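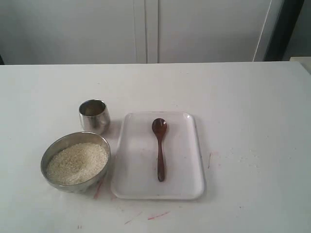

Tarek Morsy considers the spoon routine perfectly sound and puts the fault down to the fingertips, and he asked that any published review of the Clukero say so near the top. His view is recorded here as it was received. The reviewing office accepts part of it. The fingertips do contribute, but they do not explain why the arm carried on after the grip had failed.

Review: Clukero gripper with Grelureo control software, scooping task
October 2023

The Clukero was assessed over 50 scooping trials with uncooked rice. The task is simple to state. The arm takes a spoon by the handle, fills it from a steel bowl and empties it into a shallow container. It was chosen because it asks for a firm hold on a narrow, smooth object while the load at the far end changes. A kitchen aid that cannot do this is of limited use in the settings for which the product is sold.

Setup took less than a morning. The printed guide is clear, the mounting hardware fits, and calibration finished on the first attempt. The software loads quickly and its screens are easy to read. Staff with no background in programming were able to record a scooping motion and play it back after a short lesson.

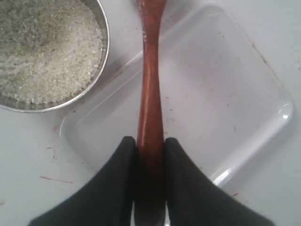 The grip is set by a single force value, and the factory setting is too low for a varnished handle. At that setting the spoon turned between the fingers in 18 of the 50 trials. In most of these the turn was small and the rice still reached the container. In the remainder the bowl of the spoon rolled over and the load was lost on the table. Raising the force to the next step reduced the turning but did not end it.

The more serious matter is what the software did next. Grelureo reports a successful grip whenever the fingers stop short of fully closed. It does not check again during the move. When a spoon slipped out entirely, the arm finished its path, lowered its empty fingers toward the container, and marked the cycle complete. On one occasion the dropped spoon had come to rest across the container's rim, and the arm pressed down on the handle with enough force to push the container several inches before the operator used the stop button. The stop button worked at once. No one was hurt. The log for that cycle shows no warning of any kind.

A fault of this sort is easy to miss in ordinary use. An operator who relies on the log will believe that every cycle went well — and will have no reason to look for grains on the floor or for a spoon lying in the path of the arm. The office regards the missing alert as a safety matter and has reported it to the maker in writing. The reply stated that a repeated grip check is planned for February. No interim update was offered.

Cable routing also deserves comment. The guide shows where the cable should be fastened at the base but says nothing about the length near the gripper. A loose loop can catch on a tool handle when the wrist turns, and this happened twice. A clip would be a low-cost remedy, and the maker should supply one.
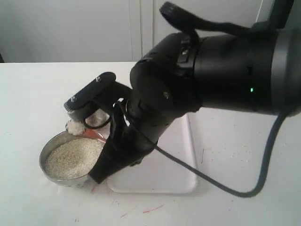
Finger choice affects the outcome more than the product literature suggests. With a soft finger on one side, a handle tends to settle into the material and is less likely to turn. The office ran a further 30 trials with a fabric-covered soft finger from Ionescu opposite a rigid one, and the spoon turned in four of them. The false report of success remained, as would be expected, and Mr. Morsy's explanation therefore covers only half of the problem.

By comparison, the Futitow unit reviewed earlier is slower and harder to program, but it halts when an object leaves the grip and shows a plain message on the screen. It costs $600 more. For unattended work the office would pay the difference.

The Clukero may be used under the following conditions until the update has been received and tested:

An operator is to remain within reach of the stop button for the whole of each cycle.

The grip force is to be raised one step above the factory setting for any smooth handle.

The log is not to be accepted as proof that a cycle was completed.

Rating: conditional. Hardware good, software not acceptable for unattended use in its present version.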